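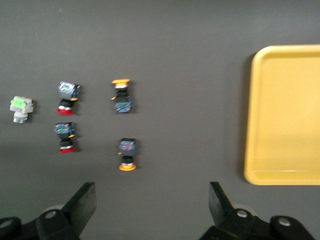 What does Lerkora do?

We help small health charities and clinics find out what is already known about contraception, maternity care and sexual health, so that they don't have to commission a study to learn it again. Mostly this means reading things, ringing people up and writing two pages in words a tired midwife can get through over a cup of tea.

About us

Lerkora began in September, in a borrowed office above the library in Kudthorpe, when Caroline Okoth and Brian Kirui found that they had each spent a year writing the same report for different funders. The two reports disagreed on page 40. They have been arguing about it pleasantly ever since, and the rest of us were hired partly to change the subject.

We are a membership network. At the last update we had 91 member organisations, ranging from a teaching hospital to a sexual health drop-in that opens when Mercy has the keys. Members pay what they can, on a scale that took longer to agree than our constitution. Individuals may join too, and students pay nothing until they get a job, at which point we rely on their conscience.

What members get

A searchable library of 1153 briefings, guidelines and evaluations, including the ones where the project didn't work. We are rather proud of those. It is surprisingly hard to get anyone to send them in.

An enquiry desk, run by Halima Mwakyusa, who will answer within 20 working days and usually a good deal sooner. Please don't mark everything urgent. She can tell.

Working groups on adolescent health, safe abortion care and contraceptive supply. The supply group meets online and has strong views on spreadsheets.

The Muriithi Fund, which pays for small exchanges between members, such as a nurse spending a fortnight with a partner clinic. It does not pay for conferences with a golf course attached. We have been asked.

Who we are

Caroline Okoth, director
Brian Kirui, research and page 40
Halima Mwakyusa, enquiries and library
Mercy Nyanda, membership
Yulan Lei, training, based at our second desk in Jirberg

To ask about joining, write to Mercy through the contact form. The form has one compulsory box too many and we are looking into it.

Page last updated 14 November 2025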